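Home | About | Projects | Newsroom | Visitor Information | Contact

PREVHAM, 21st June – The Prevham Coastal Partnership has set out its programme for overnight accommodation on the Lennox shore, under which six disused signal cottages will be converted into self-catering units for walkers and cyclists. Work on the first two cottages will begin in September.

The programme forms the second stage of the Lennox Shore Plan. The first stage dealt with surfacing and drainage on the coastal path between Prevham harbour and Gulano Point and is now complete. The path carries day visitors in good numbers through the summer, but there is no accommodation of any kind between the harbour and the point, and most walkers turn back at the old lime kilns or leave the area by the late afternoon bus.

The cottages were built for signal staff and stand in three pairs along the landward side of the path. All six are single storey, with solid stone walls and slate roofs. They were transferred to the Partnership with the path itself and have been kept weathertight, although none has been lived in for many years. A structural survey found the walls and roof timbers of every cottage to be sound. Floors, windows and services will be replaced throughout.

Each cottage will sleep four people in two bedrooms. The existing internal layout will be kept where it allows a clear route from the front door to the shower room without a step. In the Gulano pair, where the floor level changes in the middle of the building, the rear floor will be raised to meet the front. External ramps will be built in the same stone as the boundary walls.

The main contract has been awarded to Vudetti, which carried out the path drainage works in the first stage. The contract covers structural repairs, insulation, internal fitting and the connection of water and electricity. Foul drainage from the Prevham and Lennox pairs will run to the existing sewer. The Gulano pair lies beyond the end of the sewer and will be served by a packaged treatment plant, to be placed below ground behind the cottages.

Heating will be by electric panel radiators controlled from a timer in the hall. The supply to each cottage is limited, and the kitchens have been specified with that in mind. Each will have a two-ring hob, a compact oven, a fridge, a kettle and a toaster. There will be no dishwashers or tumble dryers. A heated drying cupboard for boots and waterproofs will be fitted beside each front door, vented to the outside.

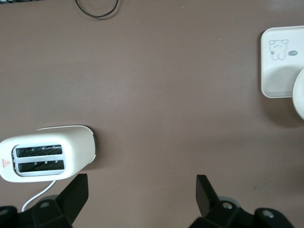 A white two-slot toaster on a tabletop.

Bookings will be taken for a minimum of one night. The Partnership considered a minimum stay of two nights during the summer, which would have reduced cleaning costs, but concluded that this would exclude those walking the full length of the shore, for whom the cottages are chiefly intended. Entry will be by keypad, with a new code issued for each booking. Linen will be supplied. Cleaning will be carried out between noon and late afternoon by a local firm, to be appointed by separate tender.

Hamish Fairweather, programme manager at the Prevham Coastal Partnership, said: "The path works brought people to the shore, and the visitor returns show that they go home the same day. Six cottages will not change that pattern on their own. They will allow a two-day walk to be made without a car at either end, and that has been the most frequent request in our survey forms."

The Partnership estimates that the six cottages, once all are open, will provide for 1,000 overnight stays in a full season. Income will be held in a separate account and applied first to the upkeep of the buildings and then to maintenance of the path. Prices will be published when bookings open.

Access for construction traffic will be by the farm track at Lennox and the service road at Gulano Point. The coastal path will remain open throughout. Short diversions will be in place beside each pair of cottages while scaffolding is up, and these will be signed at the harbour, at the lime kilns and at the point. Cyclists will be asked to dismount on the diversions – the temporary surface is loose stone and is not suitable for narrow tyres.

Roof work on the Gulano pair will not start until the nesting season has ended. The contractor will leave the gable openings on both cottages in their present form, and access for bats will be kept in the new roof covering.

Drawings of the cottages and the diversion routes may be viewed at the Partnership's office at Prevham harbour during normal opening hours. Comments on the external lighting, which has yet to be settled, may be left at the office or sent in writing.

Media enquiries: Hamish Fairweather, Prevham Coastal Partnership, Harbour Office, Prevham.

Related news
Coastal path drainage works completed at Gulano Point
Lennox bus timetable: summer changes
Tender notice: cleaning and linen services
Harbour car park resurfacing

© Prevham Coastal Partnership | Contact us | Back to top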